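Tallside Community Help > Events and Days Out > Robotics

Is the open day at the Arkulmont robot workshop worth it with kids (and what do you see)?

Posted by moppet_and_me

We're thinking of going to the Arkulmont open day in February. My two are 8 and 11 and the older one is robot mad, the younger one will put up with it if there's something to look at. The flyer just says "live demonstrations of household tasks" and a start time of 10 a.m. Has anyone been to one? Do the robots do things, or is it people standing in front of slides? Also, can you park there or is it the bus from Fagerlund again?

Ayanda Venter

Oh, go! I went last year with my nephew and we stayed until they were stacking the chairs. Slides were maybe ten minutes at the start and then it was all benches, with an arm working at nearly every one and somebody next to it who was happy to be asked anything at all.

The one that got me was the cloth bench. I know how that sounds. But they were working on laundry and wiping jobs, and once you've watched an arm try to get hold of a flat piece of fabric you never look at a dish towel the same way again. A cup stays the shape of a cup. A cloth slides, bunches up, folds over on itself, and the gripper has to find an edge before it can do much of anything. The woman running that bench, Kerstin Kvam, had a screen showing the view from the wrist camera, so you could follow along from right down at the fabric (my nephew would not leave that screen, I had to bribe him with a cookie).

She let people take stills home if they asked, and mine is a close-up of the stained cloth. 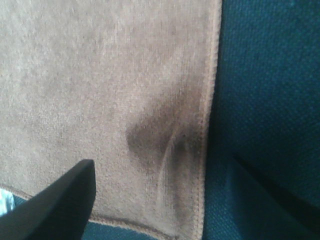 Wrist camera view at the cloth bench: tan cloth on blue fabric, dark mark near the hem, gripper finger at lower left.

I asked her why anyone would use a dirty one and she said stains are a great thing to practice on. The robot has to work out what is a mark and what is only a crease or a shadow, and from that close up it's harder than you'd think. Look at the bottom half of the stain, where the pale crease lines run right through the gray. I had to look twice myself! She also talked about hems, because a hem gives the software a line to follow when it's hunting for a corner. I could have listened to her all afternoon.

For your 8 year old: there's a table where kids get to steer a small arm with a hand controller and pick up foam blocks. The line was long after lunch, so do that first. My nephew had three turns by getting there early.

Practical stuff. They let in 200 people for the whole day and you have to book, it's free but it does fill up. The lot holds 85 cars and we got a spot at 9:40 without any trouble. Bring a sweater, the big hall is chilly.

gravel_pete

Bus from Fagerlund stops right outside, no need to drive. Café is cash only or was when I went. Didn't think much of the talk but the robots were good.

Preltley Parent

Agree with Ayanda about nearly everything, the cloth bench was our favorite too. One thing to add for families: it is slow. If your kids have seen robot videos online they may be expecting backflips, and a lot of the day is an arm reaching down, stopping, backing off and having another go. My daughter (9) loved exactly that and started cheering it on, and by the end the entire row was cheering with her, grown-ups too. My son lasted half an hour and then wanted the foam blocks.

They also hand out a question card at the door. Get the kids to fill it in, the staff really do read them and ours got a proper answer by email, two paragraphs on how the gripper fingers are shaped for picking up thin things. It's still on our fridge.

If you have a stroller, use the side entrance on the café side, the front has steps.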